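Handheld Tools > Two-Finger > Trial Reports

Tredora T2 Hand-Held Gripper, Padded Fingers

Last updated: March

The T2 is a two-finger gripper carried in the hand, used for recording demonstrations that a robot arm is later trained on. Tredora sells it for £582 with one pair of padded fingers fitted. Spare pads are £79 a set, and that second figure deserves more attention than it gets in the brochure.

We stock it and we have had one on our own bench against the Ollau, which costs £129 more and uses moulded rubber tips. Tredora claims the soft pads hold "almost anything". We would put it lower than that. They are kind to painted and polished parts, and Catriona Baxter liked them for thin card. On small smooth items she preferred the Ollau every time.
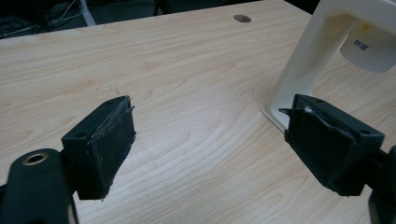 Pad wear is our main complaint. The fuzzy facing frays at the edges, and once a corner lifts it tends to keep lifting. It also picks up lint. Tredora's leaflet talks of "up to 7 months of daily use", but doesn't say what counts as a day's use, and we have asked twice. Yung-ching Hsiao thinks the glue is at fault and the facing itself is fine. Feng-yi Chow disagrees. Either way, budget for spares.

The mounting blocks are better. They are solid, the screws are easy to reach, and swapping a finger is a short job with the key supplied. The arms feel stiff enough - we noticed no play at the joints.

A word on matching. If your robot wears rubber tips, recordings made with soft pads may not carry over well. Tredora says the difference is small. We have seen no test results from them, so treat that as a sales claim.

Supplied with: gripper, padded fingers (fitted), hex key, leaflet. Camera not included.

Related items
Ollau Hand Gripper, rubber tips
Tredora pad set, T2
Kuo wrist camera bracket
Turkiteck finger blanks, undrilled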